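Search this site Enter keyword Go

Home Gallery Closet Mending About Contact

The Sweater Drawer
By Divya Varma
23/12/2022
2 min read

Every winter I take all my knitted things out of the closet and fold them again from the beginning. I live in a small apartment in Plunwood, and my one deep drawer has to hold everything that I do not want to hang. Hanging is bad for a soft knit. The shoulders grow little points, and the body becomes longer than it was when you bought it.

I learned to fold from my aunt, who had a shop for children's clothes. She kept 174 pieces on open shelves and she could tell from the door if one of them was folded by somebody else. I am not so strict. But I still follow her order of work, and I want to write it down before I forget the details.

First, clear the table completely and wipe it. Crumbs love fuzzy yarn. Then lay the sweater down and open it with flat hands, starting from the middle and going to the sides. Do not pull on the hem. If the hem is made in a thicker or more fluffy yarn than the body, it will always want to wave a little, and pulling makes it worse.

Next come the sleeves. I lay them across the body, one over the other, and I check that the cuffs are not twisted. After this I fold the sides in, and then the hem goes up toward the collar in two steps. For heavy knits I make only one step, because the bundle must still fit under the edge of the drawer.

My drawer is 18 inches deep and takes 6 thick sweaters standing on their side, like books. I use two Trollik dividers to keep them from falling over — without dividers they lie down after one week. In July I put everything in a cotton bag with a piece of cedar. I also tried the Amano vacuum bags one summer, but the fluffy bands came out so flat that I needed a whole evening to bring them back with steam.

A word about patterns. Small checks are very helpful when you fold, as the rows show you at once if your line is straight. With a plain knit I have to guess, and I guess wrong quite often.
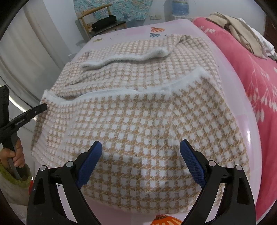
CATEGORY: KNITWEAR, CHECKS

Small tan-orange and white checks, with fuzzy white bands, spread over the pale pink table. The body is still rumpled and hangs down a little at the front edge, so the flat hands come first. I like how soft the long hem band looks beside the flatter knit — it crinkles where it meets the checks, and I leave that part alone until the end.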